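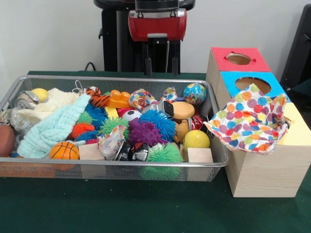

Figure 1. Mixed-contents basket used in the sorting study.

3.2 Composition of the mixed basket

Household storage is seldom sorted by type. Earlier work at the Terker site used containers holding one class of item each, and the results said little about how toys, cloths and packaging are kept together in family homes. The present study therefore adopted a single open basket of wire mesh, filled to the rim, as its standard container.

The contents were drawn from the Wokitz inventory, a register of 2,895 household objects compiled from donated and purchased items. Selection favoured things that differ in shape and in how readily they give when pressed. Spiky sensory balls were placed beside small sports balls, and a striped plush tiger was included as an example of a soft toy with a clear outline. A knitted cloth and a pale green cloth were laid over part of the pile, so that some items would be covered wholly or in part.

Packaging was treated as a class of its own. In the July pilot at Yu, participants disagreed most often over printed wrapping and crumpled scraps – some set them aside as rubbish, while others kept them with the toys. These items were retained in the main study. 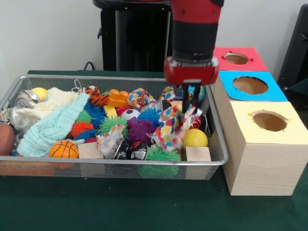
Each arrangement was rated for disorder on the Erko scale, which runs from 0 to 100. Only arrangements scoring 40 or above were accepted as mixed. The scale gives weight to overlap between neighbouring items and to the number of different materials found at the surface. It gives no weight to colour, although several participants reported that bright items were easier to find.

A total of 200 arrangements was prepared for rating. Items were returned to the basket by hand between arrangements, and no attempt was made to restore an earlier layout. Cloths were shaken out before each return. Damaged packaging was replaced only where it had torn through, as minor creasing was judged to be part of ordinary use.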